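What the second cell is going to cost us

Posted Apr 21, 2019 by Declan Costello

We want a second insertion cell by August. The first one has been in use long enough that I know what I would buy again and what I wouldn't, so I sat down with Manuela Rizzi and went through the list before sending anything to purchasing. I'm putting the notes here so I can find them later.
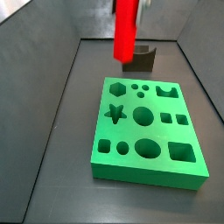
3 min read

The arm is the part everyone asks about and the part I have least to say on. We got a quote from Jakdale for the same model we have, and the lead time is acceptable. I'm not shopping around. A different arm means different mounts, different spares and a second set of habits to learn, and we don't have the people for that.

The gripper is a separate line. Jakdale will bundle one, but the bundled fingers are too wide for the small parts. Golteo sells a body that takes our own fingers, and their quote came to $2,906 with the cable and the adapter plate. Samuele Testa thinks we should order two and keep one on the shelf. I agree with him, but it has to come out of next year's money.

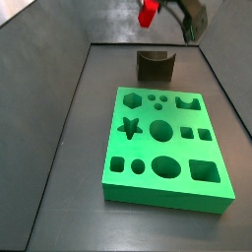
We also left fingers out of the first budget completely. We treated them as something you buy once with the gripper. They wear, they get bent when somebody jogs the arm down too far, and then the cell is idle while we wait for a set. This time there is a line for spare fingers and I've put $800 in it. If we don't spend it all, fine.

Next, the foam boards. These are cheap, and being cheap they get forgotten. The edges of the cutouts go soft after enough insertions, and once that happens a piece will drop in even when it lines up badly, so your results look better than they are. I'm ordering 30 boards from Cekmont in one go. They give a break on price at that quantity, and they all come from the same sheet stock, so the fit should stay consistent from board to board.

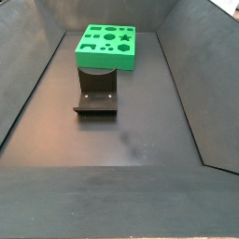

Foam board and printed holder on the cell floor.

The enclosure I would build ourselves again. Bansal quoted for a finished one with lights and it was a nice piece of work, but it cost more than the gripper and it was a fixed size. Ours is gray panels with sloping walls. When a part gets knocked loose it tends to slide back toward the floor where the arm can reach it. The corners need a better seal than last time – I spent too many evenings cleaning along the seams.

Lighting I'm leaving open. We have daylight from one side in the current cell and I would like to get rid of it, either with a blind or by moving the bench. Manuela wants to try the blind first. That's the cheaper option and I can order one this week.

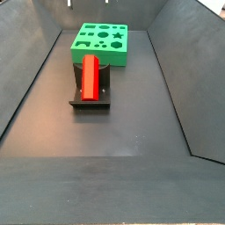 Fixtures are the last line and the hardest one to price. The plastic costs next to nothing, and the money goes into the hours somebody spends redrawing a holder until the part is presented the way you want it. The black one we use now keeps the red hexagonal bar standing upright between its two curved sides, with the top of the bar clear of the rims, so there is something for the fingers to close on. The base plate has a screw on each side of the bar. I've budgeted 5 days of Cosimo Greco's time for the new set and he has told me it won't be enough.

Shipping and import fees are not in any of these numbers. I'm waiting on Golteo for theirs, and the order goes in once I have it.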